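Workshop notebook, November. Open day at Vudik, prep and running notes

Doors at 10:00, last group out 16:30. Notes written up the same evening from the bench pad, so the order is approximate.

Prep. Two-arm station moved to the wooden table the night before. Ceder, who share the hall, kept their own table for the morning. Reran hand-eye calibration on the left arm after the move, residual was worse than in the old position but under our limit. Right arm left as it was. Did not recalibrate after lunch and should have.

Task for the day: take small items out of a clear plastic container and put them back. Chosen over the connector demo, which takes too long to explain and looks like nothing from two meters away. Policy is the Hjaltadóttir checkpoint trained on 1,844 episodes. The newer one has 463 extra episodes with transparent containers mixed in, but it had not been through the force limit check, so it stayed off the station.

Running. Speed cap at 40 percent of normal for all public runs. 86 attempts logged between opening and the lunch break. Most of the misses were on approach: fingers come down too far out and touch the rim. Wrist force stop tripped on two of them, both reset from the console without power cycling. Remaining misses were closes on nothing, arm lifts, goes back, tries again. Visitors liked the retries more than the clean picks. Log them separately next time, the current script counts a retry as a new attempt and the rate comes out lower than it should.

Glare. Table finish is glossy and throws back the ceiling lights. Depth on the container walls was patchy all morning. Tried a lower exposure on the overhead view, helped the rim, lost the dark items. Went back to the original setting. A matte sheet under the container is the cheap fix, have one cut to size before the Fandeo visit.

Height of the waiting position also needs a look. Left gripper holds with its tip over the container, which is fine for cycle time but leaves it hanging above the left half in the side view.

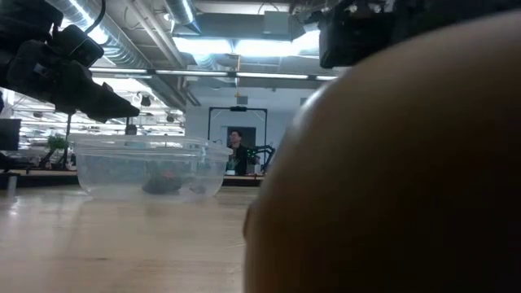 Ceder sent a comment after reading the draft of this entry: they would drop the waiting position idea for now and look at the rim first. Their own tests with clear trays had the same outward miss, and it went away when they trained on trays with different wall angles. They also asked for the raw wrist force traces, all of them, including the clean picks.

Traces exported and on the shared drive, folder openday_force. Timestamps are station time, four seconds ahead of the hall clock.

To do:
matte sheet
recalibrate left arm, then repeat 20 picks at full speed
force limit check on the newer checkpoint
fix retry counting in the log script
longer cable tie on the left arm loop, it rubbed on the module housing
ask Fandeo which items they want to bring, maximum width 60 mm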